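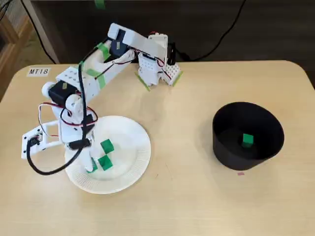

*Light wooden table with rounded corners.*

## Cleaning and re-oiling a light wood tabletop

These steps are for oiled wood. If your table is lacquered, stop after step 3. To check, put a drop of water on the underside. On lacquer it beads up and stays put. On oiled wood it slowly darkens the spot.

You will need:

- dish soap
- 2 cotton cloths, plus a few rags
- 240 grit sandpaper
- clear or white-tinted oil for light wood

1. Move everything off the table, cables included, and wipe up the crumbs with a dry cloth.
2. Mix a teaspoon of soap into a quart of warm water. Wring the cloth out well and wipe with the grain, finishing with the edges. Rounded corners collect grime underneath, where hands rest.
3. Wipe again with plain water and dry right away. Tape residue comes off with a little cooking oil left on for a few minutes, then more soap.
4. Let the top dry for 8 hours.
5. Sand lightly with the grain. At the corners, fold the paper over your finger and follow the curve. Don't use a block there, as it leaves flat spots.
6. Rub on a thin coat of oil. Wait 30 minutes, then wipe off whatever hasn't soaked in.
7. Leave it overnight before putting anything back.

Spread used rags flat outdoors to dry. Oily rags in a pile can catch fire.

Regular linseed oil turns pale wood yellow. I used it on a birch shelf in January and had to sand it all off again.

Mehwish Durrani, 7 March 2018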